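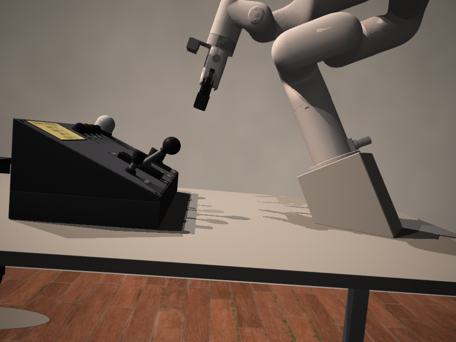 Um braço robótico para carregar em botões que qualquer pessoa alcança com o dedo é, segundo um comentário deixado na página da oficina, a forma mais cara até hoje encontrada de evitar levantar-se da cadeira. A oficina partilhada Vishwakarma leu o comentário em voz alta, achou a conta essencialmente correta e decidiu avançar com o anúncio à mesma.

COMUNICADO DE IMPRENSA
Para divulgação imediata

Oficina Vishwakarma apresenta o Gorodent, um braço robótico que aprende a usar um joystick

Fistholm, dezembro. A oficina partilhada Vishwakarma anuncia a conclusão da fase de simulação do Gorodent, projeto de construção caseira em que um braço robótico de mesa, equipado com uma pinça de dois dedos, é posto a manejar uma consola de comando feita para mãos humanas. A consola tem uma alavanca com bola na ponta, uma fila de pequenos botões e um manípulo esférico branco, e o braço tem a tarefa de mexer em tudo isto sem a deitar abaixo da mesa.

O projeto nasceu de uma discussão sobre a fresadora do fundo, máquina idosa e de feitio difícil, cuja caixa de comandos ninguém quis abrir por receio de não a saber fechar. A proposta de substituir a eletrónica foi chumbada. A proposta de comprar outra fresadora foi recebida com o silêncio que merecia. Ficou em cima da bancada uma terceira hipótese: deixar a máquina como está e pôr outra máquina a mexer-lhe nos comandos. A oficina reconhece que, dito assim, parece pior do que na altura.

Uma oficina inteira dentro de um computador emprestado

Antes de se cortar a primeira peça, foi preciso construir o Gorodent em versão simulada. A cena de trabalho tem um braço branco assente numa base inclinada, uma mesa bege, a consola preta do lado esquerdo e um soalho de tábuas castanho-avermelhadas que não se parece em nada com o cimento da oficina. O soalho vinha com o programa. Houve quem pedisse para o mudar, por uma questão de rigor, e houve quem pedisse para mudar o da oficina, por uma questão de conforto. Mantiveram-se ambos.

A simulação tem vantagens que o grupo aprendeu a apreciar depressa. Uma colisão não faz barulho. Um dedo da pinça que atravessa o tampo da mesa regressa ao sítio com uma tecla. As peças não desaparecem para debaixo do armário das tintas, onde se calcula que viva hoje boa parte dos parafusos M3 adquiridos desde a fundação.

O braço virtual fez 1139 tentativas de puxar a alavanca antes de a oficina dar a fase por encerrada. As primeiras não merecem relato demorado. A pinça chegava de cima, fechava ao lado da bola preta, levantava-se com grande dignidade e ia executar a segunda metade da tarefa como se tivesse alguma coisa na mão. Numa variante posterior passou a acertar na bola, mas puxava na vertical, movimento que a alavanca não prevê e que o simulador resolveu fazendo a consola dar um pequeno salto. O salto foi corrigido. Ficou um vídeo, que circula internamente.

O problema principal estava no pulso. O braço desce sobre a mesa com a pinça apontada para baixo, postura ótima para apanhar cubos e medíocre para acompanhar uma alavanca que roda em torno da sua base. A solução adotada foi dividir o movimento em troços curtos e inclinar a pinça um pouco em cada um deles, mantendo os dedos com folga suficiente para a bola rodar lá dentro. Apertar com mais força, primeira solução tentada e também segunda e terceira, só fazia prender o conjunto todo.

Os botões, que se julgavam a parte fácil

A fila de botões pequenos consumiu mais tempo do que a alavanca. Estão próximos uns dos outros, e a pinça, mesmo quase fechada, tem duas pontas onde seria preferível ter uma. O método que passou a constar do manual consiste em fechar os dedos por completo, descer na perpendicular ao tampo inclinado da consola e parar assim que a força de contacto ultrapassa o limite definido. O método anterior, que consistia em descer e logo se ver, foi retirado do manual, embora continue a ser praticado noutras bancadas da oficina.

Convém registar que o limite de força foi afinado com um botão simulado, complacente por natureza. O botão verdadeiro tem mola, cotão e opiniões. A oficina prevê refazer essa parte e já avisou as pessoas que vivem com os seus membros de que os jantares vão sofrer atrasos.

A montagem real

A construção física já arrancou, repartida entre a bancada comum de Fistholm e várias mesas de cozinha. As peças estruturais estão a ser impressas em plástico branco, em homenagem à simulação e porque havia bobinas brancas em promoção. A réplica da consola será cortada em contraplacado e pintada de preto. Servirá de alvo durante os ensaios, para que a fresadora não tenha de assistir aos primeiros erros do colega.

A base deu que falar. O desenho inicial previa um cubo simples, e o cubo simples, carregado com o braço em extensão, mostrou tendência para cumprimentar o público. A versão seguinte leva uma chapa de aço por baixo e quatro furos para aparafusar à mesa. Os furos encontraram resistência da parte de quem cedeu a mesa. Chegou-se a acordo com grampos, com a condição de serem retirados antes das refeições.

O orçamento total para materiais foi fixado em quase 1000 euros, verba reunida com a venda de estantes, a afinação de bicicletas e uma rifa cujo primeiro prémio era um berbequim que já pertencia à oficina. Não inclui horas de trabalho. Foi feita uma tentativa de as contabilizar e interrompida quando o resultado começou a afetar o ambiente.

Os motores das articulações vêm de Otcombe, onde funciona uma oficina congénere com mais espaço, melhor luz e uma máquina de café que a Vishwakarma prefere não comentar. Otcombe cedeu o material em troca dos ficheiros do projeto e da promessa escrita de que a palavra "revolucionário" não apareceria neste comunicado fora de aspas. A promessa está cumprida.

O que o Gorodent faz e o que não faz

No estado atual, e sempre em simulação, o Gorodent aproxima-se da consola, pousa os dedos na bola da alavanca, desloca-a para a posição pedida e larga-a. Carrega também num botão escolhido, desde que lhe digam qual. A sequência completa demora 30 segundos. Uma pessoa faz o mesmo num instante, a conversar, com a outra mão ocupada por uma sandes.

O Gorodent não reconhece a consola se esta for mudada de lugar. Não sabe se a fresadora está ligada. Não lê etiquetas. Não tem, ao contrário do que se escreveu num grupo de moradores, capacidade para abrir a porta da oficina fora de horas, e a oficina aproveita para lembrar que a porta tem estado aberta fora de horas pelos meios tradicionais.

Por segurança, o braço físico só será alimentado com uma pessoa junto ao botão de paragem de emergência. O botão é vermelho, grande e foi colocado fora do alcance da pinça, precaução introduzida depois de alguém ter perguntado, numa reunião até aí tranquila, o que aconteceria se o braço aprendesse a desativá-lo. A resposta é que não aprende. Mudou-se o botão de sítio na mesma noite.

"Sabemos que existe uma maneira mais simples de fazer isto e temo-la bem identificada, é ir lá e carregar", refere a oficina Vishwakarma. "Mas quem passou as noites a ver a pinça falhar a alavanca por meio centímetro já não está em condições de aceitar a maneira mais simples."

Demonstração e participação

A primeira demonstração com o braço físico está prevista para depois do inverno, na sala grande da oficina, com início às 8 da noite. A hora foi escolhida para dar tempo a que tudo avarie durante a tarde e seja reparado antes da chegada do público. A entrada é livre. Pede-se aos visitantes que não encostem casacos à mesa, que não ofereçam objetos à pinça e que não batam palmas durante o movimento da alavanca, por causa da concentração dos operadores.

Os ficheiros da simulação, incluindo o modelo da consola e as posições do braço, serão disponibilizados a outras oficinas mediante pedido. O modelo é entregue tal como está, com o soalho. A documentação existe em português e encontra-se completa até ao capítulo da calibração, altura em que passa a uma lista de frases curtas e depois a um desenho.

Quem quiser colaborar na montagem será bem recebido, com ou sem experiência em robótica. Fazem especialmente falta pessoas com paciência para cablagem, uma fonte de alimentação que não assobie e alguém que tenha ficado com a chave Allen de três milímetros. A oficina não fará perguntas sobre a chave.

Quanto ao autor do comentário inicial, foi-lhe enviado convite para a demonstração, com lugar sentado na primeira fila. Respondeu a perguntar se havia estacionamento.

Sobre a oficina Vishwakarma

A Vishwakarma é uma oficina partilhada de Fistholm, dedicada à construção, à reparação e ao empréstimo de ferramentas que por vezes voltam. Dispõe de bancadas de madeira e metal, impressão 3D, um canto de eletrónica e uma fresadora. Entre os projetos anteriores contam-se um portão automático, hoje manual, e um regador temporizado que continua ao serviço na horta vizinha.

Contacto para a imprensa: ao balcão da oficina, ao fim da tarde. O telefone toca junto à serra de fita, pelo que se recomenda insistir.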